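TICKET 1007 - Microwave door task, cell Brokholm
Opened: 2019-09-24
Site: Pedudthorpe
Project: Longo
Priority: low, then medium, then whatever is above medium
Status: open

Reported problem
Door-open routine stops with "contact force over limit" before the release button travels far enough to let the door go. Limit is 18 newtons, per the Fevevport contact rules, section 12. Operator asks if the limit can be raised "just for this one button." Several people have asked this over the years, each about just one button.

First response
No. Section 12 is the section we wrote after the toaster. Please confirm the following before we talk about limits again:
- speed override at 70 percent or lower for any move that ends in contact
- grippers fully open and both arms at the ready pose before the routine is armed
- appliance square to the table, nothing stacked on it
- display checked before arming, and the reading written in the log

Operator reply
Override was at 100. It has been at 100 since December, going by the log. Set to 70, returned to ready pose, display reads 0. Views from the wrist and from the head attached.

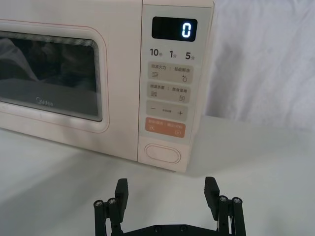
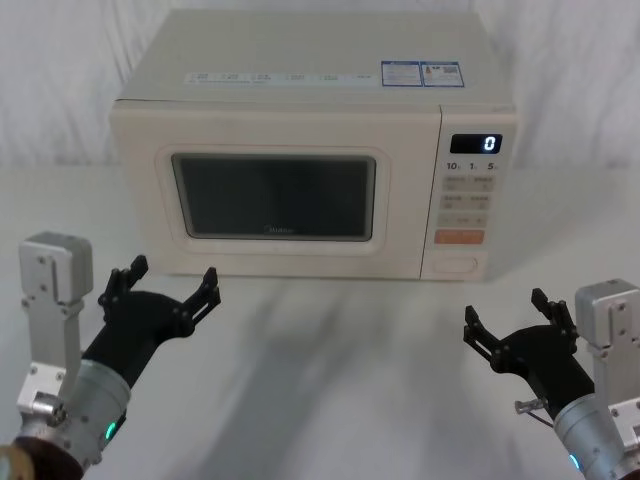 Both views: microwave with display at 0, grippers open.

Second response
Thank you. Ready pose accepted. Two remarks.

The release button is the oval one at the bottom of the control panel. The start button is the orange one above it. The routine file has a target named "button," which is a fine name on an appliance that has one. Rename it "door_release" and re-teach the point. Section 12 asks for a named target on every contact move, and I would like us to have read that far.

Also please stop editing the force limit in the local config. It gets overwritten at every sync, and the sync keeps a history.

Operator reply
Renamed. Re-teaching now. The config edit was a test.

Third response
Noted as a test. So were the other four.

Next steps
Run the routine at 70 with the limit unchanged and attach the force trace. If it still trips, check the approach angle first - a finger that comes in sideways spends its force on the panel. Ticket stays open until the trace is in.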